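April
By the Brellavell columnist

I have lived in the Brellavell ward for 24 years and I've voted in every local election going, including the one where it hailed sideways. So I feel I've earned the right to moan about the council's plan to shut our polling station and send us all to Stadunora instead.

The argument is that only 316 people voted here last time, and Stadunora's hall is bigger and has better parking. Fine. But it's also two buses away if you don't drive, and the second one stops running at 6 in the evening! Polls stay open until ten. You can see the problem.

I keep being told to get a postal vote. I've nothing against them – my neighbours swear by theirs – but I like walking down the hill with my poll card, and I like dithering in the booth. Plenty of people round here make up their minds on the way there, and I don't see why they should have to decide a fortnight early to suit somebody's spreadsheet. 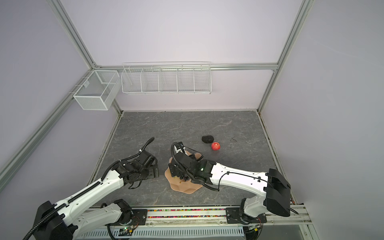

Two robot arms in a small enclosure with pale lavender walls.

The other thing that gets my goat is how the decision was made. There was a consultation, run online by an outfit called Zonder, and it was open for less than a month over the Easter holidays. I only heard of it from a notice in the chip shop window (which is where I get most of my news, to be fair). The form asked whether I'd like "a modern voting experience" and gave me a box to tick for yes. I couldn't find a box for "leave it where it is, please".

Then there's the money. The saving comes to £630 each time we vote. I know budgets are tight and I know every department has been told to find something, but the same council paid for new signs on the Morsy roundabout and then paid again when they went up facing the wrong way. I'd happily go back to the old signs and keep the polling station.

If they really must move us, put on a minibus until the polls close and write to every house about it, on paper, in good time. I'd still grumble, but I'd be on it. The final vote is at the next full council meeting, seven in the evening, and the public gallery is open to anyone who fancies it.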